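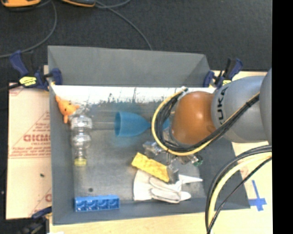

Alstead Changes Rules for Mixed Household Bins

ALSTEAD, August 10, 2021. The Alstead reuse depot has revised its intake rules for mixed household goods, the category that covers small kitchen, cleaning and work items dropped off without sorting. The new rules apply to all drop-offs at the Fellitz Road site.

Under the old system, residents placed loose items in deep carts, which were emptied onto a sorting table at the end of each shift. The depot now uses open-topped rectangular bins with angled walls. Items stay in the bin until they are sorted, and each bin is cleared before the next one is opened.

Typical contents are light and unrelated to each other. A single bin may hold a yellow sponge, a white work glove and a blue plastic goblet. Sponges and gloves tend to end up on top of one another, and drinkware usually comes to rest on its side. The depot asks residents to leave such items as they fall and not to pack them into bags, which must be opened by hand and slow down the line.

Shoshana Park, who manages intake at the depot, said the deep carts were the main source of breakage.

"Anything at the bottom had the weight of the whole load on it," Park said. "With one shallow layer, plastic cups and goblets can be graded for resale. Before, we sent a lot of them straight to scrap."

The depot handled 4,000 mixed items in July. It has 21 of the new bins in service and expects to have 60 once the second sorting bay opens. The bins were supplied by Wusard, a local maker of storage equipment, and are gray throughout except for a white band directly below the back wall. Scuffing on the band is considered normal wear and is not a reason to take a bin out of use.

Items are divided into 3 streams. Hard plastic goods in usable condition go to the resale shelf. Work gloves go to textiles, whether or not they come in pairs. Used sponges are treated as waste, but unopened packs are accepted for resale.

Glass, knives and anything containing a battery are still excluded from the mixed category and must be handed in at the counter. Residents with larger loads should book a time slot through the Oyelaran Street office, which also has printed copies of the revised list. The carts will remain in use for cardboard.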